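Fabric finishing and the crease: a conversation with Fiifi Zakaria

Mar 14, 2020

Fiifi Zakaria has spent most of his working life measuring wrinkles. He trained as a textile chemist, moved into finishing, and now runs the crease recovery bench at Daduno, a small testing house that takes contract work from shirt and resort wear makers. The bench handled 3,737 specimens last year, most of them cotton or cotton blends.

The standard measurement, he explained, is simple. A strip of fabric is folded, placed under a known load for a fixed time, released, and left to open. The angle it reaches is the recovery angle. A fabric that opens completely would score 180 degrees. Untreated plain-weave cotton falls well short of that.

"People read the angle as a grade for the shirt," he said. "It is a grade for a strip of cloth in one direction under one load. The warp result and the weft result can differ a great deal, and the garment has seams, a collar and buttons that the strip does not have."

The mechanism in cotton is well understood. Cellulose chains are held in position by hydrogen bonds. When the fiber is bent in the presence of moisture, some of those bonds break, the chains shift, and new bonds form in the bent position. Polyester behaves differently at room temperature and takes up little water, so a blend will usually recover better than cotton alone.

Resin finishes add crosslinks between the chains. Zakaria worked on these for several years at Brullach, a finishing plant that treated shirting by the pad-dry-cure method. He describes the trade-off in terms of strength. More crosslinking raises the recovery angle and lowers the tear strength, and the finisher has to choose a point on that line.

"We had a customer who asked for the highest angle we could reach," he said. "We reached it. The cloth tore along the placket in their own wear trial, and the order went back to the middle of the range, where we had told them to start."

The plant's cure oven was also a source of trouble. A difference of 10 degrees Celsius between the left and right sides of the oven produced a difference in hand that the inspectors could feel before the lab had reported anything. It took until May to trace it to a damper.

Asked about printed fabrics, Zakaria was more cautious. Pigment prints sit on the surface with a binder, and the binder stiffens the cloth locally. A dense motif can fold differently from the unprinted ground beside it. His bench cuts strips from both areas where the repeat allows, and records which is which.

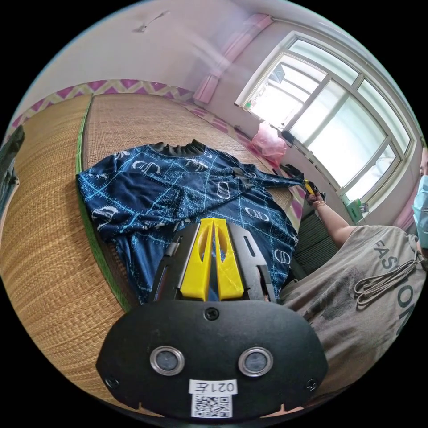
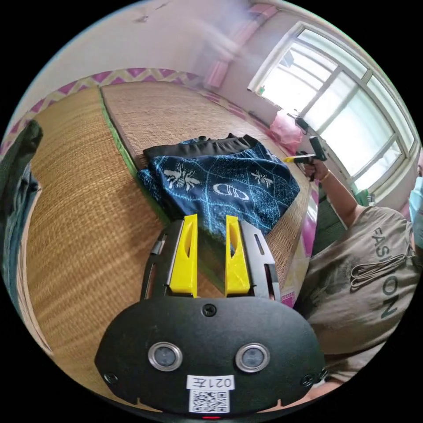
Patterned blue garments on a woven mat, one spread out in the first picture and another folded in the second.

Knits are tested less often by the strip method, as the edges tend to curl and the angle becomes hard to read. For those, Daduno uses an appearance rating. The specimen is wrinkled under a weight, hung for 24 hours in the conditioned room, and compared with a set of replicas under angled light by three raters working separately.

Zakaria regards the raters as the weak part of the method. "Two people trained in the same room will agree. Send the same specimen to another lab and the agreement goes down. We exchange specimens with Antwi twice a year, and half a grade of difference is normal."

He has less to say about storage, which is the subject members of the public ask him about. Load and time matter, and so does humidity. A shirt at the bottom of a stack of 32 is under a different pressure from one at the top. In one set of trials the bench held folded cotton panels under load for 60 days and found that most of the loss in recovery had occurred early in the period. He declined to give a rule from it, as the work covered one weave and one weight.

Rolling, he said, avoids a sharp fold line but does not avoid creasing, and a tightly rolled garment shows many shallow creases where a folded one shows a few deep ones. Which of these looks worse depends on the print and on the viewer. Plain light colors show everything.

The bench's present work is on Zenonico, a formaldehyde-free finish submitted by a supplier for evaluation. Early angles are acceptable in the warp and low in the weft. Yellowing after cure has been the larger difficulty, particularly on whites, and the supplier is adjusting the catalyst.

"We will have the next set of panels when they send them," Zakaria said. "Each one gets five home launderings, then we measure the angle again. The first number is of limited interest to me. I want the one after washing."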